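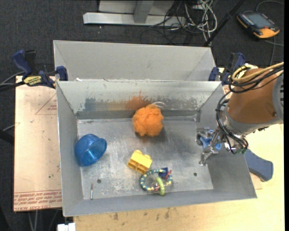 Rust inside metal bins

stivem77
Replying to the first post. If the rust shows as thin vertical streaks, the zinc has probably gone at the rim and it's running down from there. Wire brush to bright metal, degrease, then cold galv. Two coats, and leave a full day between them.

Lukumay_shed
Disagree on the cold galv. I did 6 bins that way in December and it had scraped off the floors by winter. It's fine on a wall. On a floor that gets things dropped on it, leave the metal bare and keep it dry.

stivem77
What did you prep with?

Lukumay_shed
Flap disc, 100 grit, then metho.

B. Halilović
That may be your problem. The tin I use asks for a coarser surface than that. I'd go to 60 or have them blasted. The place in Hurnine does small items while you wait, though the colour comes back a bit patchy.

sesby_snez
Has anyone tried phosphoric converter on the streaks only? I don't want to strip a whole wall for one stain.

stivem77
Works on light rust. Rinse it well, or the paint lifts at the edges.

Lukumay_shed
And keep it off the sound zinc — it will etch it.

sesby_snez
OK. Masking tape and a small brush, then. Mine are stacked rim to rim and the worst of it is where they touch.

B. Halilović
Put a rubber strip between the rims. Water sits in that joint.

sesby_snez
Will do. Converter first, strip after.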